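Sixteen days of picking things up

I have been picking things up and putting them down again for sixteen days now, and I have opinions.

If you read my post from August you'll know I was trying to get out of spreadsheet work and into something with more walking around in it. Well! Be careful what you ask for. I now spend my mornings at Plitport, on a project called Bretovora, teaching a learning system how to handle ordinary household stuff. Except "teaching" is a big word for it. What I do is hold a gripper in each hand, do a small chore slowly, stop, and do it again. Each go gets saved as one example, and somewhere down the line a model chews through all of them and tries to work out what I was up to.

My friends keep asking if I drive a robot around. I don't, there's no arm on the other end. The gripper is the whole thing – you squeeze, the fingers close, the camera on it sees what it sees, and the idea is that a robot wearing the same kind of fingers can learn from that view later on.

The first few days were humbling. I have been putting cups on shelves for my entire adult life and I was terrible at it. You lose all the feeling in your fingertips, obviously, so you squeeze too hard, or you squeeze a bit to the left of where the cup is and push it over. Meirion Prydderch, who trained me, told me to stop looking at my hands and look at the cup. That helped more than the entire handbook did (sorry, handbook).

Then there's the speed. Everybody starts out too fast. You want to show you're good at it, so you swing your arm over and grab, and then you play it back and half of the example is a smear. Now I go at what I think of as museum pace. Reach, settle, close, wait a beat, lift. It feels silly for a morning or so and then it just becomes how you move. I caught myself doing it with the milk at home.
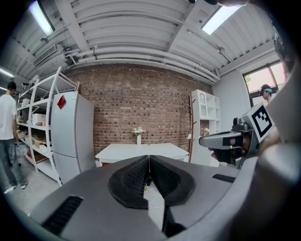 Amrit Zacharias

The black finger pads have fine grooves on them, and when they come together they make a sort of V, so I've started lining things up with the point of the V the way you'd use the sight on a water pistol. I don't know if you're supposed to. The square marker on top of the other gripper is the bit I had to train myself to respect. I kept covering it with my sleeve or tipping it away from view, and if it's hidden for too long the positions of the two hands relative to each other get shaky and that example goes in the bin. So now I push my sleeves up before every run, like somebody about to knead bread.

I like the room, by the way. Brick wall at the back, flowers on the white table, a window with green outside it. I've worked in much sadder places. The tall fridge has a special place in my heart since its doors were my first proper two-handed task, one hand pulling and the other reaching in, and I must have opened that thing more in one week than I've opened my own all year.

What does an example need to be any good? I asked this a lot in the beginning and got different answers from different people, so take mine with some salt. It needs a clean start, with both grippers up and still. It needs one job in it and only one. If you drop something you can pick it up and carry on, and those are worth keeping, as the model ought to see what a recovery looks like. What you can't do is stop in the middle to have a think. I do a lot of thinking. I've thrown away a lot of examples.

And it needs to be different from the last one, which is the part I find hard. By the fortieth cup you have a groove. Your feet are in the same place, the cup is in the same place, your elbow comes up at the same angle. It feels wonderful and it's nearly useless, the system just learns that cups live in that one spot. So we shuffle. Move the cup, turn the handle, stand on the other side, start from low down. There's a set of six cards we draw from to decide what changes next, and I have come to hate the card that says to swap hands.

My target is up to 100 examples in a session, depending on the task. Easy pick-and-place, I can get there. Anything with a lid, forget it. The lids are from Fendden, a set of kitchen boxes with a snap on each side, and you need one gripper to hold the box steady while the other one works the snap loose. My best day on lids was 16 good ones. I went home and ate cereal for dinner.

On the 15th May we got to see the first results from the earlier batch, 300 examples of moving a bowl from one shelf to another, run on the arm they keep at the other site (the team there calls it Gajdoš, I never got the story). It reached out, it stopped just above the bowl, and it waited a beat. My beat! The museum pace! Then it picked up the bowl and set it down slightly crooked, and I'm fairly sure that's mine too.

I was weirdly proud. I also went straight back and asked if I could redo some of the putting-down parts, and Meirion said to leave them in and do better ones on top, so that's what the rest of this month looks like.

A couple of practical things, as two of you wrote to ask about doing this kind of work. Your forearms will hurt in the first week and then they won't. Wear shoes you can stand in all morning on a concrete floor. Take the breaks when they're offered, even if you're on a roll, I ignored that for three days and my examples after the second hour were all junk. And trim your sleeves, or roll them, or wear a T-shirt.

Next up is folding. Dish towels first, then shirts. I've been practicing at home with salad tongs and so far the towels are winning.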